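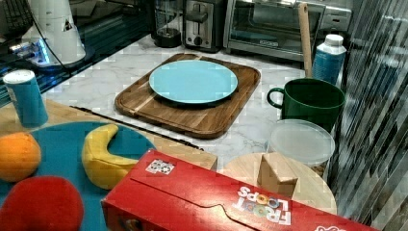
Heft 3, Seite 11

2021-04-09

Heute endlich den neuen Wochenplan für Blog und Familie durchgespielt, und ich bin ganz begeistert! Houshang hatte ja vorgeschlagen, die Schreibzeit in zwei feste Blöcke zu legen: einen, solange der Kleine vormittags schläft, und einen abends nach dem Baden. Block eins lief wunderbar – 1.000 Wörter für den Text über die Eingewöhnung in Utville, und das ohne einmal aufs Handy zu schauen.

Block zwei war zäher. Zahnen, Tränen, dreimal hoch ins Kinderzimmer. Trotzdem noch die Überschriften für Plenano sortiert und Davoud Bahrami wegen der Abgabe geschrieben (er will bis Ende April alles haben, das müsste gehen).

Was ich ändern möchte: E-Mails raus aus dem Vormittag, die fressen mir sonst die schönste Stunde. Wäsche nur noch jeden zweiten Tag. Und Houshang übernimmt das Baden ganz, er hat sich sogar darum gerissen!

Offen: Kalenderfarben mit ihm abstimmen, Babysitterin für den Termin in Flesavthorpe fragen.

Letzte Einträge
Mittagsschlaf verschieben, Versuch 2
Redaktionsplan April
Gespräch mit Frau Shirazi über Krippenplätze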